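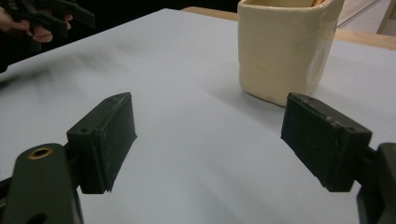
Kutel EV: rapid charging drops to half after motorway run

sipho_mabuza
Posted Saturday, 08:12

Looking for input from anyone with the long range Kutel, rear motor only. After a steady motorway run I plug into a rapid charger with a low battery and get the expected rate for the first few minutes. It then falls to half and stays there until I unplug. Same result at 3 different sites, two operators. Battery preconditioning was on each time, with the charger set as the destination. Car is on the current software. No warning lights and no messages on the dash.

Home charging is normal.

Sipho Mabuza

torque_wrench
Posted Saturday, 08:40

Pack temperature. Long run at speed, then preconditioning on top, and the pack arrives warmer than the target window. The car cuts current to protect the cells. Turn preconditioning off for the last leg and compare.

flatfour
Posted Saturday, 09:05

Disagree. Preconditioning on the Kutel doesn't only heat, it will run the chiller if the pack is over temperature. Switching it off removes the cooling as well. If heat is the cause you would make it worse.

I'd look at the charge port first. There is a temperature sensor on each DC pin, and a worn or dirty contact warms up in minutes. The car reduces current and says nothing. A fall to a flat, fixed level points to the port. A hot pack normally gives a slope.

torque_wrench
Posted Saturday, 09:21

The chiller only runs above a threshold, and it is set high. I logged mine through the diagnostic socket in April. It did not start the chiller once on the way to a charger.

flatfour
Posted Saturday, 09:30

In April. Try it in a warm month with four people in the car and a roof box.

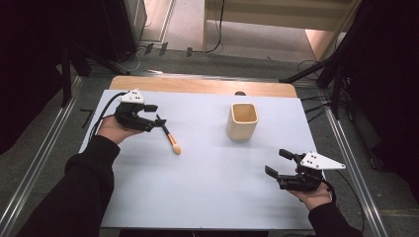
Re: port temperature or pack temperature
ampere_hour
Posted Saturday, 10:02

Both can be read, so there is no need to guess. Any basic diagnostic dongle with the Jemo app will show:

- pack minimum and maximum cell temperature
- inlet temperature, both DC pins
- current requested by the car
- current delivered by the charger

The last two matter most. If requested and delivered are equal, the car is setting the limit. If requested is higher, it's the charger, or another car sharing the same cabinet.

I had the same symptom on a Kruger van. One pin ran far hotter than the other. The inlet was replaced under warranty and the rate has been correct for 7 months.

old_diesel_dan
Posted Saturday, 10:47

Were the other bays in use? Many of the Umari sites split the power between 2 bays. You get full rate until someone plugs in next to you.

sipho_mabuza
Posted Saturday, 11:15

Bays were empty at two of the sites. Can't remember the other. I have a dongle on order and will log all four values on the next long trip. Preconditioning stays on for the first run and off for the second.

flatfour
Posted Saturday, 11:22

Log the ambient temperature too, and use the same charger for both runs or you can't compare them.

torque_wrench
Posted Saturday, 11:38

Agreed on the same charger. Still say it's the pack.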